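Notes for the Waston retail evening, March 16, 2022

OK, start with the parking lot story. I pulled into the Gutov center last July and counted myself lucky to get a space by the door – then I saw why. Three units had gone dark since my last visit, and the shoe place had paper over its windows.

Pause. Ask who still shops there. Hands up!

Then the rent bit. Selim Tuncer ran the Liapis homeware store for years and he let me use his numbers, so thank him (he's near the back, make him wave). His rent went up by 818 a month in one go. Try selling enough tea towels to cover that.
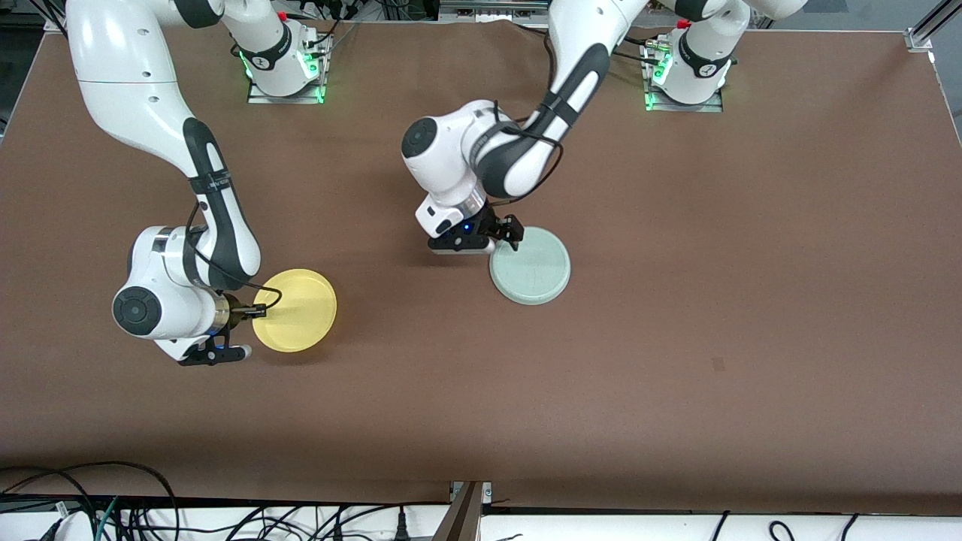

So Selim moved into a smaller unit on the high street and kept his regulars. He mailed 200 of them a handwritten card with the new address. I love this part, don't rush it.

Rumulel next. Keep it short, Volkan Karaca is covering them after the break and he'll kill me if I steal his slides. Just say they took over two of the empty units and want a third.

Questions. If anyone brings up business rates – send them to Volkan.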